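Tetberg Claims Desk: User Guide
Section 3. Reporting an injury that happened during travel for work
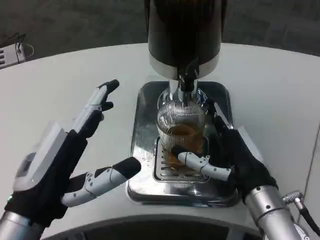
3.1 Before you start

Please have ready the employee number, the address of the usual workplace and the time when the shift began or should have begun. If the employee was driving, you need also the registration number of the vehicle.

Note: An ordinary journey between home and the usual workplace is often not covered. Do not decide this yourself. Enter the report in every case and let the claims handler look at it.

3.2 Opening the report

1. Sign in to Tetberg and choose New report, then Injury.
2. In the field Place of event, select Outside the premises. The tab Journey will open.
3. Enter the starting point and the destination. Write full addresses, not "home" or "client".
4. Under Purpose of journey, choose one reason from the list. If there were two reasons, choose the main one and write the other in the field Remarks (maximum 159 characters).
5. If the employee stopped on the way, tick Interruption and enter how many minutes the stop has taken. For a stop longer than 15 minutes the system will ask for a short explanation.
6. Press Save draft.

Caution: A draft is not a report. It is deleted after 42 days and we cannot bring it back.

3.3 Adding statements

7. Open the tab Documents and upload the statement of the employee. It must be signed.
8. Add the statements of witnesses, each one as a separate file.
9. Do not correct the wording of a statement, even when there is a clear mistake in it. Put your comment in Remarks.

3.4 Sending

10. Press Check. Fields with missing information are marked in red.
11. Press Send and write down the reference number.

If you use Tetberg together with the Sisex payroll module, the wage details are filled in automatically. Compare them with the last payslip before you send. For questions about this section, write to Yara Najjar at the Claims Desk and give the reference number in the subject line.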